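Search products Go
Nostent Folding Utility Table, 77 cm
Last updated Jul 27, 2019

The Nostent is a folding table for laundry rooms, sheds and market stalls. Top height is 77 cm, fixed. The legs lock with a sliding catch - check both catches before loading. Packed size is 1000 x 462 mm.

Replacement feet are sold in packs of four under part no. 436. Wipe clean with mild soap. Do not use bleach or scouring pads.

Delivery from the Gesura depot takes three to five working days.

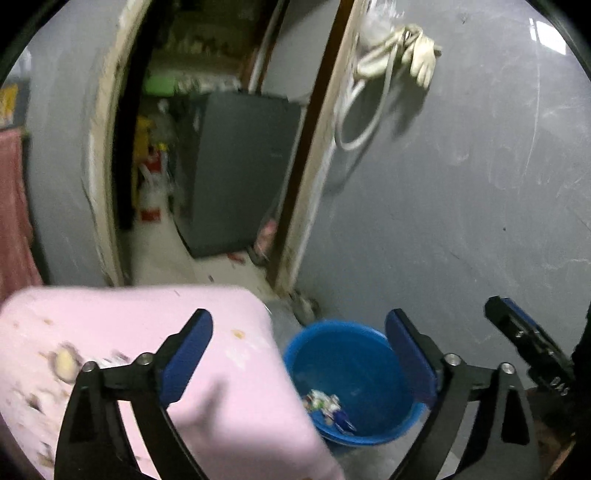

Kerttu Tuominen: The catches were stiff at first but eased after a week. Feet grip well on tiles.

Shares 3 | Comments 1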